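Drello Mason Bee House
by Urnisell

Item status: in stock
Replacement tubes: sold separately

The Drello is a nesting house for mason bees and other solitary bees that use ready-made holes. It holds 34 paper tubes in a cedar shell with a solid back and a sloped roof that sticks out far enough to keep rain off the tube ends. There is nothing to put together. It comes with one steel hanging plate and two screws.

The tubes are 8 mm across inside, the size most spring mason bees will use. They slide out from the front. Do not glue them in place, and do not swap in bamboo or plastic. Bamboo can't be opened without hurting the cocoons, and plastic holds moisture.

Size and contents
Cedar shell, unfinished
34 paper tubes, open at the front
Hanging plate and screws
Weight with tubes: 5 lb

Where to hang it
Fix the house flat against a wall, a shed or a thick post, at least 5 feet off the ground. Face it east or southeast for morning sun. It should not swing. If woodpeckers are a problem in your yard, add the Jorell wire guard, which clips on over the front and leaves room for the bees to land.

Yearly care
Once the tubes are capped with mud and the bees have stopped flying, take the tubes down and keep them in a mesh bag in an unheated garage or shed. Handle them gently through August. Cocoons can be taken out and cleaned in the fall. Put in fresh tubes every spring. The Golob refill pack has 15 tubes, so a full change takes three packs with some left over.

Questions about sizes or spare parts go to Noemi Pennington at the Urnisell order desk, 8 a.m. to 5 p.m.

Planting near the house
Mason bees do not fly far for food, so hang the Drello within 300 feet of something in bloom. Fruit trees, willow and native spring wildflowers all work. Open, daisy-like flowers are useful later in the season for other small bees, but they have to be real. An artificial plant with pale blue flowers in a cream-white pot gives bees no pollen or nectar.

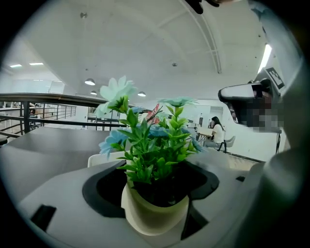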